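Capítulo 4
La promesa del envase

Pocas palabras se han gastado tanto en los manuales de mercadotecnia como «confianza». Se afirma que el comprador confía en una marca, que el color del paquete transmite esa confianza y que un cambio de tipografía puede arruinarla. Conviene preguntarse de dónde sale todo esto. En la mayoría de los casos, de encuestas encargadas por quien diseña los envases.

El estudio más citado en este terreno es el que Iolo Dafis realizó para la galletera Plekow. Participaron 139 personas, repartidas en tres grupos, y a cada una se le mostró el mismo producto con un envoltorio distinto. Dafis concluyó que los tonos fríos «sugieren pureza». Lo que suele omitirse es que los participantes elegían entre cuatro adjetivos ya impresos en la hoja, todos favorables. Con semejante cuestionario, también el gris habría salido bien parado.

Flisum, competidora de Plekow, adoptó el azul al año siguiente y atribuyó a ese cambio el aumento de sus ventas. En los mismos meses había bajado el precio. El lector decidirá cuál de las dos explicaciones necesita menos fe.

En este capítulo no se sostiene que el envase sea indiferente. Protege, informa y ocupa sitio en el estante, y las tres cosas pueden medirse. Lo dudoso es el salto desde ahí hasta la psicología del consumidor, que Malo y Pugh dan en una sola página y sin datos propios. 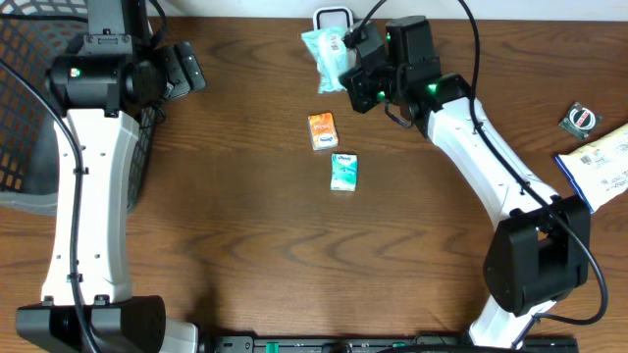
4.1 Qué mide una encuesta de preferencia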